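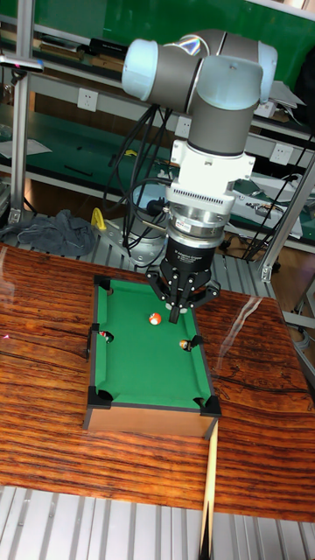 Workshop tips: recording practice runs for a robot arm

These notes are for anyone recording demonstrations on the shop bench. Most of them came out of our first 1054 runs, and a few were added by Booker Mbeki after he had to throw out a whole afternoon of work.

Before you start

Fix the playing table or tray to the bench top. Two strips of shelf liner under a small wooden base will hold it better than tape, and they peel off clean. Mark the corners with pencil so you can put it back if it gets bumped.

Wipe felt with a lint roller before each session. Don't use a damp cloth. Damp felt slows the balls, and the runs you record at nine in the morning won't match the ones from eleven.

Check the cables by moving the arm slowly to its farthest reach with the speed turned down. Leave enough slack for the wrist to turn, but keep the loops behind the arm. A loop that swings forward will hide the balls from the camera.

Glossy wood throws back the ceiling lights. You can turn off the lamp directly overhead or lay a matte mat around the table. Pick one and stick with it for the full batch, or write the change in the log.

Setting up each run

Move the balls every time. People have favorite spots and go back to them without noticing. Ecaterina Jitaru keeps a stack of index cards with starting layouts drawn on them and pulls one before each run. We now use 23 cards and shuffle them at lunch.

Include the awkward starts: a ball against the rail, a ball hanging at the edge of a pocket, two balls touching. If every example begins with a ball in the open, the arm will only learn the open ball.

Put the cue in the same place between runs unless its position is part of what you are teaching.

While recording

Guide the arm at one steady pace. Pausing to think gets recorded too – plan the move first, then press start.

Keep your hands out of view for the first and last second of the run.

If the fingers brush the felt, stop and check for a pulled thread. Small snags can be trimmed with nail scissors. Never pull them.

Keep the misses. Label them as misses and save them in their own folder. A fumble followed by a good recovery is worth keeping whole, with a note saying where the recovery begins.

Take a break after four sets. Tired hands make jerky runs.

Cleaning up

Watch seven runs picked at random before you shut down. If the view has shifted in any of them, find out when it happened while you still remember the session.

Copy the files to the second drive and write the batch name on the sheet by the door. Fold the dust cloth over the gripper and leave the arm parked high.

Last updated 12 April 2020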